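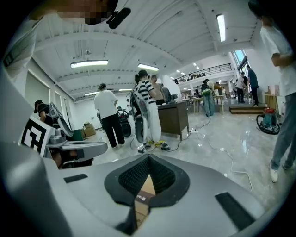 Nedemeck Help Forum > Hand-held grippers > Setup and repair

Right gripper reads part open when the jaws are shut

Kazimiera Pawłowska
Posted Jun 1, 2025
Viewed 1974 times

We have a pair of the grey hand-held grippers, left and right, used by whoever is on shift. They are the ones with the black mesh inside the jaws and the camera looking down at them. The left one behaves. The right one has started giving a wrong opening width.

With the jaws fully shut and nothing between them, the software says 10 mm. If I open them all the way it says 100 mm, and that is correct, I checked with a ruler. In between it is wrong by different amounts, worse towards the closed end. When I squeeze the trigger slowly the number goes down smoothly and then sticks near the end, although I can see the jaws are still moving.

What I have done so far:

Restarted the software and the small computer it runs on.
Run the width calibration again, twice. It finishes without an error and the reading is the same afterwards.
Swapped the USB cables between left and right. The fault stayed with the right gripper.
Wiped the camera lens with a dry cloth.
Taken off the side cover and looked for anything caught in the slide. There was some fluff, which I removed. No change.

One thing that may matter. I replaced the mesh lining on the right gripper because the old one was coming away at the tips and catching on things. I used the Skoltine adhesive sheet, same as the first time, and cut it with scissors using the old piece as a pattern. I can't say for certain whether the fault started that day or later, as we didn't use the right one much that week.

The room is bright, with a tall window and ceiling lights, and the floor tiles are shiny. The left gripper works in the same room so I didn't think it was the light, but I mention it in case.

Is this a calibration problem, or do I need to replace the sensor? I can't find a part number for a width sensor in the Zatach manual. I would also like to know if the recordings made with the wrong width can be saved, as there are quite a few of them.

Sowa

Check the battery. Mine did strange things with the numbers when the battery was low and it was fine once charged. Also update the software if you haven't.

Miłosz Gajewski

The reason you can't find a width sensor in the manual is that these don't have one. The width is worked out from the camera picture. There are small marker tags on the moving fingers and the software measures how far apart they are. So when the number is wrong you have to look at what the camera sees.

A reading that is right when open and sticks when nearly shut usually means one of the finger tags is being partly covered at that end of the travel. The software loses the tag and keeps the last good value. Your calibration completes because it takes its "shut" figure from the last frame where both tags were found, and on your gripper that is before the jaws are really shut.

I would put money on the new lining. If you cut it with scissors from an old piece that had stretched, the new piece will be a bit too large. The extra has to go somewhere and it bulges up in front of the tag when the jaws press together. With the jaws open it lies flat and you see nothing wrong.

Do it in this order.

Open the live camera view for the right gripper and turn on the tag outlines (Settings, then Display). Each tag that is found gets a thin coloured border.

Close the jaws slowly with nothing in them and watch the borders. If one disappears before the jaws touch, note which finger it is on.

Look at that finger from the camera's side, with the jaws shut, and see whether mesh is standing up in front of the tag. A torch held low helps, as black mesh on a black finger is hard to see.

If it is, take the lining off that finger. Warm it with a hair dryer on low and lift from the wide end. Don't pull from the tip, the finger is soft there and you can split it.

Clean off all the old glue with isopropyl alcohol and let it dry fully. Keep the alcohol off the tag, it will take the print off the cheaper ones.

Cut a new piece with a knife and a steel rule. Measure the finger for the size and ignore the old lining. Leave a bare strip along the edge nearest the camera. On mine the piece ends up 19 mm wide, but there are two versions of the finger, so measure yours.

Press it down from the middle outwards and leave it overnight with a clamp and a bit of scrap card on each side. I have seen people use it straight away and then the edge lifts by the afternoon.

Run the calibration again. Go slowly at the closed end and hold it shut until the counter on screen stops.

If both borders stay on all the way down and the reading is still wrong, then look at the tags themselves. Check neither has been knocked out of square. If a tag has been replaced, make sure it is the right number for that side. Left and right use different numbers and it is easy to take one from the wrong sheet.

The big black and white marker on the outside has nothing to do with width. That one is for working out where the gripper is in the room, so leave it alone.

About the light. I wouldn't rule it out completely. Low sun across a glossy tag cover will wash it out, and it can affect one hand and not the other depending on which way the person stands. But that comes and goes. Yours is the same every time, so start with the mesh.

Kazimiera Pawłowska

Thank you. I turned on the outlines and the one on the thumb-side finger goes out well before the jaws meet. There is a ridge of mesh along the camera edge, I can feel it with a fingernail. I hadn't thought of looking with the jaws shut.

I have ordered another Skoltine sheet, as what I have left is too small. Is it all right to trim the ridge with a blade for now and carry on?

Miłosz Gajewski

You can, but cut with the jaws open and put something stiff behind the edge so that you don't go into the finger. Mesh that has been trimmed in place tends to fray, and a loose thread across the tag will give you the same fault in a less regular way. I'd use it for practice and leave the proper recordings until the new lining is on. Calibrate after trimming and again after the new lining.

Zatach_user_north

Some of this depends on which fingers you have. The older ones have the tag glued flat on top, and the newer ones have it in a shallow recess. With the recess it takes very little mesh to hide the bottom row of the tag. Worth knowing before you cut the new piece.

On saving the recordings: it depends whether you kept the raw video. If you only kept the exported width numbers, the closed end is lost and I don't know of a way to get it back. If you kept the video you can run the width step again with a different setting. There is an option called "fill missing tag from one side". It uses the tag that is still visible and assumes the two fingers move equally, which they do as they are on the same linkage. I did this on a batch last August when one of our tags had a scratch through it. Most of them came back usable. The ones where the other tag was hidden as well, by the object or by the person's other hand, did not.

Before running it on everything, do it on one recording where you know the jaws shut fully on nothing, and check the reading goes down to zero. You need to load a good calibration file for that gripper first, made after the repair. Don't use the file from the left one. They look the same but the cameras are never mounted at quite the same angle.

Keep the originals in a separate folder too. The tool writes over the width file without asking.

Kazimiera Pawłowska

We have the raw video for all of them except the first session. My fingers have the recess. I will measure them before the sheet arrives and cut narrower than last time.

Sowa

Glad it's sorted. I'd still check the battery.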